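Fairweather Community Boards > Pens, Paper and Post > General chat

Topic: How do you keep up with handwritten letters when life gets busy?

inkybeth
Posted 7:42 am

Good morning, everybody. I've been reading along for a long while and have finally made an account, mostly on account of my aunt. She turned 86 in May and she has never owned a computer and never will, bless her, so for years now we've written to each other. She writes the most wonderful letters — four or five sheets, both sides, all about who came by and what the cardinals are up to and which of her neighbors has let the hedge go again. I used to answer within the week. Now I look up and it's been a month and a half, and I have her last two sitting there unanswered, and I feel terrible every time I walk past them.

I don't think it's lack of time exactly. I have the evenings. It's more that I've built it up in my head into a big occasion, where I need a good pen and a clear hour and something interesting to report, and of course those three never show up together. So I end up calling her, and she's glad I called, but then at the end she'll say "well, you'll write," and I say I will.

We moved things around over the winter so I'd have a proper spot for it, a low black desk (very shiny, my husband says he can shave in it) with a small white lamp, and I thought having a place would do the trick. It has helped a bit. I'd love to hear what the rest of you do. Do you have a set time? Do you write a little every day? Do you ever type them, and would you feel cheated if you got a typed one?

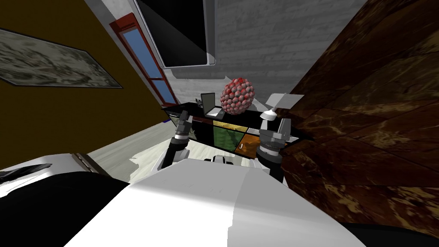 Rochelle Whitcombe
Posted 8:15 am

Welcome, Beth! I'm so glad you stopped reading along and jumped in. My answer is going to be a long one, so pour yourself something.

I write to eleven people and I got so far behind a few years ago that I very nearly quit altogether. What saved me was giving up on the idea of the finished letter. I start one the day I mail the last one. It just sits there, open, and I put a line or two on it whenever there's something worth telling. The dog ate a whole stick of butter, that goes in. The new minister has a cold and preached for six minutes, that goes in too. I put the time of day in the margin, and after a couple of weeks there's a letter, and I didn't sit down to write it at any point. My friend Jo says she likes those better than the ones I used to slave over, on the grounds that they sound like me talking.

And please don't feel terrible! Two letters waiting for you is a lovely thing to have. Your aunt isn't keeping a ledger.

harold_from_zorkevine
Posted 9:03 am

I'm going to disagree with Rochelle a little, in the friendliest way. I tried the open letter and it turned into a to-do list with a stamp on it. I'd read it over before I sealed it and there wouldn't be one thought in it longer than a sentence. My brother wrote back and asked was I feeling all right.

I do mine at one sitting and I set the kitchen timer for 20 minutes. When it rings I finish the sentence, sign my name, and fold it up. Some of them are a page and some of them run to three. The first few felt awfully abrupt, but people would sooner have a short one now than a long one at Christmas. I walk it down to the box on the corner right then with my slippers on if need be. If it sleeps over in the house it's done for, I've found envelopes behind the toaster from two presidents ago.

As for typed letters, I would not feel cheated, but I'd want the signature in ink and a little something scribbled at the bottom.

Rochelle Whitcombe
Posted 9:20 am

Harold, I've had letters from you and there's nothing abrupt about them. You once gave me a page and a half on gutters! But I take the point about one good long thought. I suppose I count on the thought turning up somewhere in the second week.

marlow_m
Posted 10:48 am

Typed is fine for business and that's all. Sorry to be the grump of the thread. My grandmother's letters are in a shoebox in my closet, and half of what I love about them is that her handwriting gets bigger when she's cross. You can't get that off a printer. I'd rather have a postcard with nine words on it.

tillyandthegeese
Posted 11:30 am

Oh, but Marlow, some of us can't write by hand for long anymore. I have arthritis in both thumbs and if I didn't type, my sister in Nebraska wouldn't hear from me from one Easter to the next. I pick out a nice font, I print on good paper, and I draw a goose at the end. She keeps them in a binder. Nobody in my family has ever said they felt shortchanged, and we are not a family that holds back.

marlow_m
Posted 11:41 am

That's fair, and I spoke too broadly. The goose counts as handwriting in my book. Please carry on.

inkybeth
Posted 12:26 pm

My goodness, I went out to get the groceries and came back to all this. Thank you! I'm going to try both ways, I think. Harold's timer for the two I owe right now, to get them out from under me, and then Rochelle's running letter after that, and I'll see which one sticks.

Tilly, my aunt's hands are going too, and her last couple have been shorter. I hadn't thought about it until I read your post. Maybe I should tell her it's fine to send me a postcard. How would you say that to somebody without it sounding like you'd noticed?

While I've got you all, paper. I have a pad of Bindmont that's 100 gsm and it takes ink beautifully, but three sheets of it in an envelope feels like mailing a shingle. And the only bottle of ink I own is Fidamow blue-black, which I love, though it's slow to dry and I smear it every time with the side of my hand.

I should also own up that the room is part of my trouble. It's small, and it's dark underfoot, and by late afternoon it's gone chilly enough that I find a reason to be in the kitchen. I ought to get a rug down before fall.

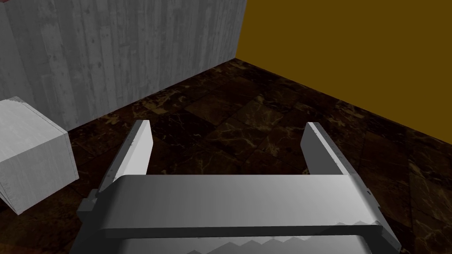
The dark marble tile I keep meaning to put a rug on.

quillandcrumb
Posted 1:05 pm

Rug, yes, and wool socks in the meantime. I wrote on a cold porch for nine years and I can tell by the handwriting which letters are from February.

On the paper, save the heavy stuff for notes and one-page letters and use something thin for the long ones. You'll see a bit of ghosting on the back if you write on both sides, and I don't mind that. My pen friend does mind it and tells me so, so she gets single sides and I pay the extra ounce. For the smearing, a sheet of blotter under your hand, moved down as you go. Cut an old one into strips and keep one in the pad as a bookmark.

harold_from_zorkevine
Posted 1:37 pm

Ballpoint. No smearing, no blotter, no ghosting, writes on a napkin. I'll see myself out.

quillandcrumb
Posted 1:44 pm

Harold! And in the pens section, too.

tillyandthegeese
Posted 2:10 pm

Beth, about your aunt. What I'd have liked is for somebody to go first. When my sister started sending me short ones, I stopped worrying about mine being short. So I'd send her a postcard myself, out of the blue, in between the regular letters, with some little bit of foolishness on it. Then do it again. She may take the hint that cards are a thing the two of you do now, and you won't have had to say a word about hands.

You might also send along a few cards already stamped and addressed to you. My niece did that for me and I was a little put out for an hour or so and then I used every one of them.

marlow_m
Posted 2:58 pm

Seconding the stamped cards. Get her a fat pen as well, one of the ones with the rubber sleeve. My dad used one for his crosswords right to the end.

I'd also say, if it isn't too forward, keep everything she sends. I have 60 letters from my grandmother and I only started keeping them in college. I'd give a lot for the ones from when I was a kid that went out with the wrapping paper.

inkybeth
Posted 4:19 pm

Marlow, that got me right in the throat. I do keep them, they're in a hatbox, though they aren't in any kind of order and she hardly ever puts the year. She'll write "Thursdayish" at the top and leave it at that.

The postcard idea is just right, Tilly. I've got a stack of old ones from the state park that I bought for the pictures and never mailed to anybody. I'm going to write one tonight about the squirrel and the bird feeder, which has been going on for so long now that I should have told her weeks ago.

Quillandcrumb, I cut up the blotter out of an old desk set over lunch and it works like a charm. I've also been wondering whether to turn everything in there to face the other way so I get the light over my left shoulder. I'm right-handed and I'm always writing in my own shadow. Does that bother other people or am I just being fussy? I go back and forth on it.

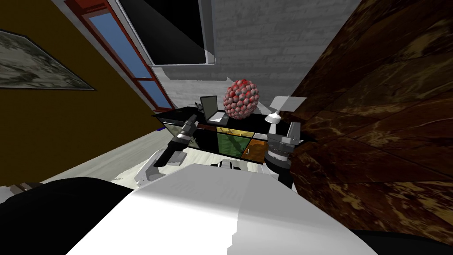 My writing corner, with the desk and the lamp.

Rochelle Whitcombe
Posted 5:02 pm

You're not fussy a bit! Light from the left for a right-handed writer, my mother drilled that into all of us. Before you go hauling things about and hurting your back, try carrying the lamp over to the left side for a few evenings and see how you get on. I moved a whole secretary across a room once over a shadow, and then moved it back in time for Thanksgiving so we could fit the card table.

harold_from_zorkevine
Posted 5:30 pm

I write at the kitchen table under the big light and have never once thought about my shadow. Now I will, so thanks for that.

Put the years on the envelopes, Beth. The postmark will help you if the post office was having a good day. A soft pencil, on the back flap, very light.

inkybeth
Posted 8:51 pm

One postcard and one letter, done. I set the timer, Harold, and I went over by a bit, but I had the squirrel to get through. They're both stamped and by the front door, and my husband has promised to drop them in the box when he takes the dog out. Started Rochelle's running letter too, with one line on it so far, about the price of stamps.

Rochelle Whitcombe
Posted 9:14 pm

Send me your address in a message if you'd like one more person to be behind with, dear. I've got room for a twelfth.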